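Setting up a push rod on a small arm for tabletop sorting

Bowen is the arm we keep at the back of the Werkex shop. It came without a hand, and a decent gripper costs more than the rest of the bench. A plain rod will do a surprising amount of work for very little money. It can push, line up and separate parts, and it has nothing on it that can jam. These are the steps we use when we put the rod on and get it ready to push.

What you need

An arm with a round tool flange
A clamp collar to fit the flange, with a lever if you can get one
A straight rod with a rounded tip
A flat board, bigger than the area you plan to work in
A set of shape-sorter blocks
A feeler gauge or a sheet of card
Masking tape and a pencil

1. Fit the rod

Turn off the arm and let it settle in its rest position. Slide the collar up, push the rod in until it seats, and close the lever. Pull down on the rod and try to twist it by hand. If it moves at all, open the collar, wipe both surfaces with a dry cloth and try again. Grease is the usual cause.

Mark the rod with pencil where it enters the collar. After the first session, check whether the mark has dropped.

2. Lay down the board

You can push straight on a perforated table, but small parts catch on the holes. A board fixes that. Ours is three maple planks glued edge to edge and sanded flat. Check it with a straightedge in both directions, and across the diagonals. Ours had a low corner that took 2 evenings with a sanding block to put right.

Tape the board down at the back corners while you test. Once you like the position, pin it properly.

3. Set the height

Bring the rod down slowly over the middle of the board with the speed at 10 percent. Stop when the card just slides under the tip with a little drag. Save that height as your floor. Then raise it 3 mm and save that as your pushing height.

Do the same near each corner. If the readings differ by more than the thickness of the card, the board or the arm base needs a shim.

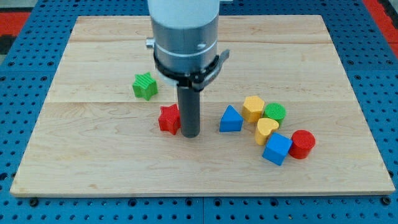 4. Make the first pushes

Start with one block and a short straight move. Come down beside the block, never on top of it, and keep the speed where it was. Blocks with flat sides track well if you push at the center of a face. Cylinders roll off to one side of the rod when the contact is a little off – shorten the move and correct more often. Stars are the awkward ones. The tip can settle between two points and hold the block nicely, or hit a point and spin it.

When single pushes work, try bringing two blocks together, then moving one out of a group without disturbing the rest.

5. Raise the speed

Go up in small steps and stop at 25 percent. Above that our blocks kept sliding after the rod had stopped, and the final position was anyone's guess. A board with a rougher finish might let you go faster.

Keep a hand near the stop button for all of this. A rod has a small tip and the arm will happily drive it into the wood if the floor height is wrong.

Notes

Birgit Teuber wrote the height check script we use, and a printed copy is in the drawer under the controller. If you change the rod, run it again before anything else.

Last updated 12 Apr 2025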